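Stain Removers and Laundry Claims: Questions We Get Most
Last updated Apr 19, 2021

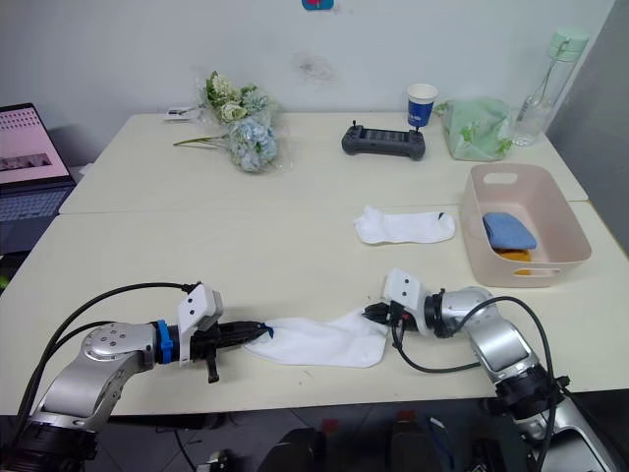

What does an enzyme stain remover do?

It breaks up protein, starch or fat so that water and ordinary detergent can carry the bits off. Protease works on blood, egg and grass, amylase on gravy and baby food, lipase on grease. A bottle that says "enzyme formula" and doesn't say which enzyme has told you very little.

Is the expensive stuff better?

Sometimes, by a little. We paid full price for Plasomine and for a store-brand spray and used both on the same cooking oil stains on cotton. After one wash we couldn't pick the winner. On old oil, left a week, Plasomine did better. Whether that is worth three times the price depends on how often you let oil sit for a week.

Plasomine says it removes "338 kinds of stain." Is that true?

We asked for the list. What came back had red wine, white wine, rosé and sparkling wine as four entries, and coffee with milk listed apart from coffee without. Count that way and a bar of soap would score pretty well too. The product is a decent protease and lipase mix. Read the ingredients and skip the number.

Do I need a separate product for whites?

Most people don't. A regular powder detergent with oxygen bleach handles white cotton fine. Liquid detergents usually leave the oxygen bleach out because it doesn't keep well in liquid, so if your whites have gone dull on liquid, try a box of powder before you buy a "whitening booster." The booster is often the same oxygen bleach, sold in a smaller tub.

What are optical brighteners, and are they cheating?

They are dyes that take in ultraviolet light and give back a bluish glow, which makes yellowed cloth look whiter. The yellow is still there. I wouldn't call it cheating, but I would call it paint. Be suspicious of before-and-after ads where the "after" seems to glow.

Does cold water really work as well as hot?

For everyday dirt, with a detergent made for it, close enough. For greasy kitchen towels and bedding after someone has been sick, I still go warm or hot if the care label allows it. The claim that cold is just as good for everything mostly comes from people selling cold water detergent.

Should I use vinegar and baking soda together?

No. One is an acid and the other is a base, and mixed together they fizz and leave you with slightly salty water. The fizz looks like cleaning. Used alone, baking soda can help some with smells. Vinegar can loosen hard water deposits, though some washer makers warn that it is rough on rubber seals, so check your manual.

Can I mix bleach with anything?

Water, and detergent if the bleach label says so. Never mix chlorine bleach with ammonia, vinegar or any other acid. The gases are dangerous, and small laundry rooms make it worse.

What about Clavura laundry discs?

Clavura sells a plastic disc that is supposed to "restructure" the water so you can do 900 loads without detergent. We ran it against plain water on identical towels. They came out the same. Water and tumbling remove more dirt than people expect, and that is what the disc is taking credit for. If you have one and like it, fine, but please don't buy a second.

How long should I soak a stain?

Give an enzyme product 20 minutes before you decide it failed. Dried blood or egg can take several hours in cool water. Don't soak wool or silk in protease at all. Those fibers are protein, and the enzyme can't tell them from the egg.

The stain came back after drying. Why?

It was probably never gone. Oil is hard to see on wet cloth, and dryer heat helps set it. Air dry anything you aren't sure of and look at it in daylight.

Does the Insaurralde method work on yellow armpit stains?

This is the paste of dish soap, peroxide and salt that gets passed around every December with the holiday cleaning tips. The peroxide does some good on white cotton. The salt, as far as we can tell, does nothing. Keep it off dark colors.

Do you take money from any of these companies?

No. We are a small site based in Claruvholm and we buy what we try at the store. Plasomine once offered free refills and we turned them down. You should still doubt us a bit: our tests are done at home, with one washer and one kind of tap water, and yours may give a different answer.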